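4.2 Thin objects on soft surfaces

The two fingertip sets were compared on the same hand-held body, with the same operator and the same patience, the last of which proved the harder variable to control. Set A, the Zuvetti pad, is flat and fairly stiff. Set B, from Grerker, is softer and has a shallow groove down the middle. Each was tried on cutlery and chopsticks spread over bedding, a surface we chose for its habit of giving way under the fingertips at the worst moment. Figure 5 shows the task during one of the household sessions. 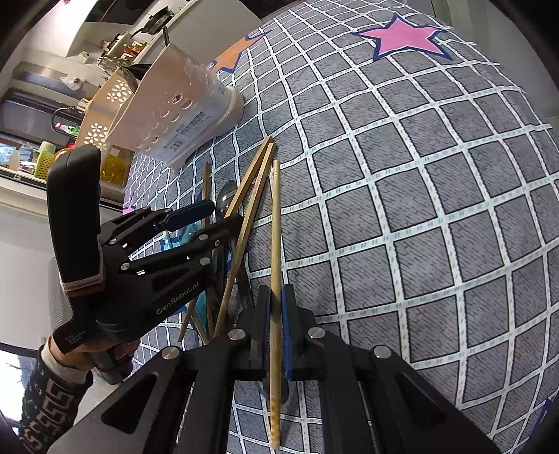
Figure 5. Chopstick grasp from a mixed pile of utensils on a bedspread, hand-held gripper with blue fingertip pads.

Pad choice mattered less than we had hoped when we paid for both. Of 2,887 attempted grasps, 1,029 were on chopsticks, and these account for most of the disagreement between the sets. A single stick held close to vertical between the jaws, as in Figure 5, is the kind case. The ones leaning across each other are less obliging: closing on one tends to drag its neighbour along, and the spoon under the tips offers a curved, shiny surface on which both pads slid with equal enthusiasm. Set B did better on lone sticks and worse in piles, where its groove would now and then collect two at once — a feat the scoring rules of the Cocco protocol record as a failure. Pin-yu Lo, who scored the clips, asked for a separate category. We have kept to the protocol and list the double grasps in Table 7.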